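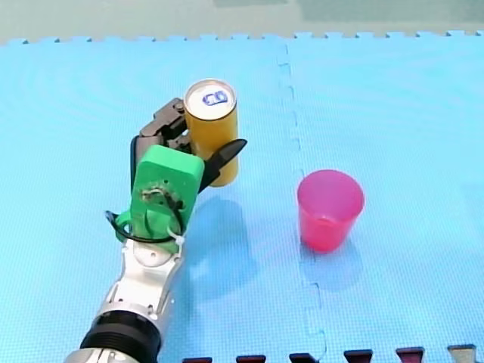
2 min read

The Blue Mat Corner: Drinks, Cups and a Soft Floor
Gallery by Buppha Saengthong

In April I moved to the ground floor of the Demero building, and for the first time I have a room where people can come and sit. It is a small room and I did not want to buy big furniture for it. I decided to make one corner with foam tiles, low cushions and cold drinks, in the way my aunt received her guests when I was a child. Many friends asked me how it is arranged, so I put this page together. I hope it is useful also for other people with a small room.

Yellow can and pink cup on the light blue tiles. The can is the tall, slim kind, with a silver top, and I like very much how the yellow-orange looks with the blue. The cup is plastic.

About the tiles

The tiles are foam and they join together at the sides. I paid 2,766 baht for everything, with delivery, from a shop in Medum which sells things for children's rooms. They had also gray and a dark green. I asked for the light blue, and after one month I am still happy with this choice. In the afternoon the room gets little sun, and a pale floor helps.

When you lay them, start from the wall and go toward the door. I started in the middle the first time and I had to take up everything again. If one side is too long, you can cut it with a sharp kitchen knife and a metal ruler. Press slowly and cut two times in the same line.

The new tiles have a smell. Please leave them near an open window for two days before you put them in the room.

About the cups

I used glass cups before, and I broke too many of them. Foam is soft and a glass with a narrow bottom does not stand well on it. Now I use plastic cups from the Bara market, where they are sold by color in large baskets. I bought pink for me and different colors for the guests, so each person can remember which cup is theirs. They cost 25 baht each. The print on the bottom goes away after washing, but the color stays the same.

For hot tea I still bring the old ceramic cups, and then I put a small tray under them. Hot cups can leave a round mark in the foam. I have one such mark near the window and it did not come out.

About the drinks

Slim cans are easier for me than the wide ones. They fit in the door of my refrigerator, and a child can hold one without help. I keep them cold until the guests have taken off their shoes, and I open them only when somebody wants to drink. One can fills one cup, with a little left over. If you add ice, pour the drink first and put the ice after, or it will make foam up to the edge.

My neighbor Mrs. Shibata likes hers with a slice of lime and some salt. I was not sure about it, but I tried it and now I prepare it for everybody who comes after 5 in the afternoon.

Cleaning

A sweet drink must be wiped soon, or the floor becomes sticky and dust stays on it. I use warm water with a very small amount of dish soap, then a dry towel. In the lines between the tiles I go with an old toothbrush. Once in a month I take up the tiles from the drinks side and wipe the floor below them also.

Next I would like to find a low shelf for the cups, not higher than my knee. If you know a shop which makes them to measure, please write to me. I read all the messages, although I answer slowly.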